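Two-Arm Table Build: Frequently Asked Questions

Last updated Nov 25, 2023

These are the questions I receive most often about the two-arm table in our shared workshop in Mernodstead. I answer them in writing so that I do not give a different answer each time. If your question is missing, please leave a note in the project folder or write to me. Umesh Dubey

What is the project called, and what does the name mean?

It is called Kovov. The name has no meaning. We needed a short word for the folder on the workshop computer, and it stayed.

What should the arms be able to do?

They should tidy a table. A person leaves some small household things on it, and the arms put each thing in the correct bin. It sounds like a small task. We have worked on it since January and I would say that we are in the middle.

Why two arms? Is one not enough?

For a cup, one is enough. For a cloth it is much more difficult. One gripper can pick up a cloth, but to fold it or to lay it flat you want a second one to hold the other corner. Also the table is long, and I did not want one arm to stretch from end to end, where it is the least exact.

Do I need to know programming to join?

No. Two of our regular members do only mechanical work and cable work, and we would like to have more people for this. If you want to write code, we use Python, and you should be comfortable reading other people's code before you change it.

Which objects do you use for practice?

Cheap ones in plain colors. A typical set is a cup, a bowl, a cloth and a pair of bins. Please do not bring glass or anything with a sharp edge. Everything we use should be able to fall on the floor without a problem.

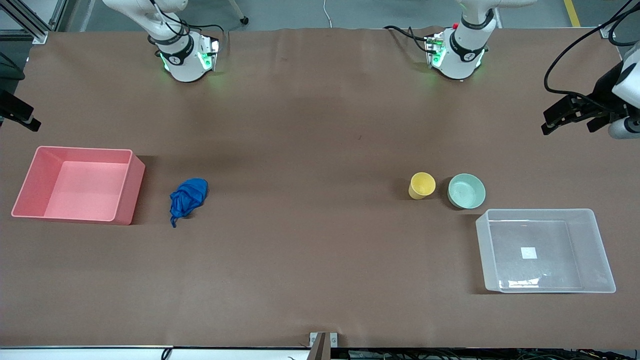
Soft things took most of our time this year. A hard object has one shape, and when you have found a good grasp you can use it again tomorrow. A cloth has a new shape every time you drop it. In our log there are 593 attempts with a cloth, and 194 of them are marked as good. "Good" means that the cloth ended inside the bin completely, with no corner hanging over the rim. I was strict with this rule, and some members think I was too strict.

Why is the table covered in brown?

We had a shiny white top before, and it reflected the ceiling lights. The software then saw bright spots and believed they were objects. The brown surface is smooth but it gives us less reflection, and most of our things have a clear contrast against it.

Do transparent bins work?

They work less well than colored ones. The software has trouble finding the rim, and it sometimes takes the table surface under the bin for free space. I stuck strips of tape on one bin as a test and the results were better. I took the tape off again, for I want to solve this in software.

How fast do the arms move?

Slowly. We limit the speed to 30 percent in the controller settings. Please do not raise this value, also not for a short demonstration. If you have a good reason, write to me first and we will try it together.

What must I do before I switch on the arms?

Read the paper sheet at the door, then do these steps in this order:

Check that the emergency stop button is within your reach.
Move both arms by hand through their range and watch that no cable becomes tight.
Ask everybody to step back behind the line.
Switch on the controllers and wait until both of them report ready.
Run the slow test program once, with nothing in the grippers.

The cable check is the one that people skip. We have replaced three gripper cables, and each time the cable was caught behind a joint.

Which software do you use to move the arms?

We use Lutel, a small program that our members wrote. It takes a list of positions and sends them to both arms, and it refuses a position that would bring the arms too close to each other. The refusal message is not very clear ("pose rejected, pair") and I will improve it when I have a free evening.

What is Đàm? I see this word in the folder.

Đàm is the part which lets the two arms wait for each other. For example, the left arm must not let go before the right arm has closed its gripper. It is a separate program and has its own log file. If one arm stops and the other continues, look in this log first.

Can I copy the design at home?

The table and the software, yes, the files are open to all members. For the arms themselves please consider the space. You need a stiff frame, free floor on all sides and a room that you can lock. I started with one small hobby arm on my kitchen table, and I learned much from it.

Can my children come and watch?

Yes, with an adult, and behind the line while the arms have power.

How can I report a fault?

Write in the log book what you did, what the arm did, and which program was running. Leave the arms as they are if this is safe. Please do not repair a fault and then forget to tell us, I have lost whole evenings in this way.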